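**Laundry room update, June**

Hi all, quick one from the basement! The Kolum laundry room is nearly where we said it would be when you signed off on the Ziltel grant, and I'm pretty happy with it, apart from the shelving (more on that in a second).

The big news is that the drying side is up and running for residents. We'd been limping along with a vented machine that took two rounds to get through a set of towels, and people were hanging sheets over the stair rail, which the fire inspector did not love. Now you can come down after supper, throw your stuff in and be folding before the late news. Vusov did the hookup and came back once to level the feet, no extra charge.

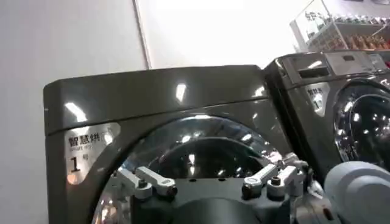
I've asked everybody to clean the lint filter after each load and so far they mostly do. The folding table is in too, a hand-me-down from the Fallahi building, and it's a good height if you're tall and a bit of a stretch if you're not. I may saw 2 inches off the legs.

Now the shelving. The back wall dates from 1967 and the plaster just crumbles when you drill it, so the brackets are sitting in a box until I can get a proper board up to screw them into. That pushes the detergent shelf into next month, sorry!

Money: $401 left in the fit-out line. I'd like to spend it on the board, 20 mesh bags for socks and baby things, and a decent broom. If that needs a new form, send it over and I'll fill it out. Otherwise I'll go ahead and keep the receipts.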